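Home Talks Notes Contact
Last updated 09/12/2024
2 min read

Sleeping better in a small apartment – speaker notes, Lerby evening talk

1. Hello and settling in

Thank Zahira Nasution for having me back, and say how nice it is to see the room so full on a Monday night. Ask who slept well last night. Wait for the groans. Tell them about my first place on Kwok Street, where the bed was so close to the stove that I could stir soup from under the covers (I did, more than once, and I'm not sorry).

2. Light and noise

Take this slowly, people like to write it down. Street light first, then the little lights on chargers and televisions, which add up more than you'd think. Thick curtains help – so does black tape. My rug from Nevard cost 21 dollars at a yard sale and did more for the noise from downstairs than anything I ever bought new.

3. Bedding

Say that plain cotton is fine and that thread count is mostly a way to sell sheets. I slept very happily for 13 years on the same two sets, washed in turn. Mention airing: pull everything back in the morning, have your coffee, and make the bed after.
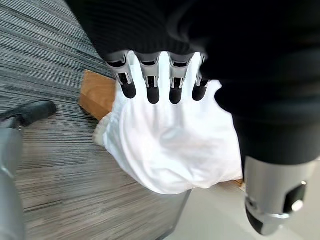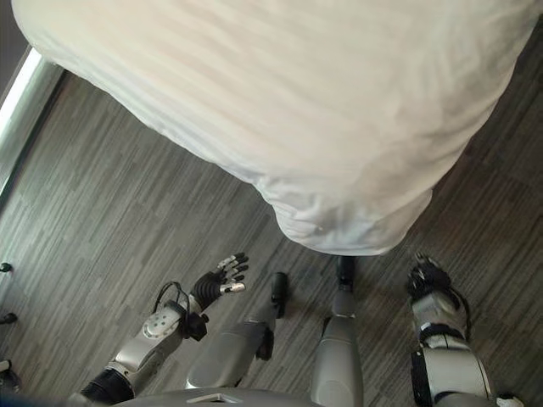 White fabric.

4. Heat

Most bedrooms are too warm. Tell the July story, when Illia Symonenko and I shared one fan between two rooms and argued every night over the door. Cool the room early in the evening if you can, and keep a glass of water within reach.

5. The hour before bed

Go gently here, as everybody has heard the lecture about phones. Suggest a paper book, a dull one if possible. I am still on page 712 of mine. Then take questions, and remind people that the tea is at the back and the Vadameck handouts are by the door.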